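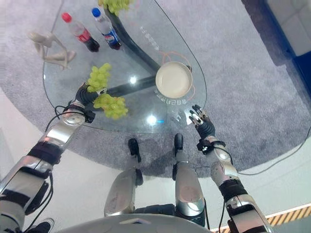

Brulel Glass Table Set

README, last edited in February

What's in it

Brulel covers the laying and clearing of one low-fuss snack table: a clear glass top with a rounded teardrop outline, on a round grey carpet. The set has 682 episodes from 44 sittings, all done in the front room at Cudutstead. A second room at Bravstead is planned but has no episodes yet.

Objects

grapes -- pale green, in bunches, on or off the plate
plate -- round, white, cream centre
bottle_red -- plastic cola bottle, red cap, red label
bottle_blue -- plastic soft drink bottle, blue cap
figurine -- small white mannequin, bent limbs, no face
cord -- thin, orange

Bottles may start upright or lying down. The cord and figurine are never the target of a task. They stay on the table as clutter, and their starting spots were shuffled between sittings.

Tasks

grapes_to_plate, grapes_off_plate, bottle_stand, bottle_lay, swap_bottles, clear_all

In clear_all the cord and figurine stay put.

Files

Each sitting has its own folder with a notes.txt and one subfolder per episode. Labels are in labels.csv, with columns for sitting, episode, task, start layout and outcome. Outcome is done, partial or dropped. "Dropped" means an object left the glass, and it includes single grapes that came off the bunch.

Known problems

The base shows through the top as a dark curve. Early labellers sometimes marked it as an object. We fixed what we found, but sittings 2 and 6 haven't been rechecked.

Afternoon sittings have glare off the white floor.

Colour names use Australian spelling (grey, not gray) in every file.

Credits

Layouts by Chiến Đoàn and Gaëtan Pons. Labels by Hòa Diệp and Vinh Cù. Lionel Baudry looks after the Nghiêm mirror -- send corrections to him with the sitting and episode number.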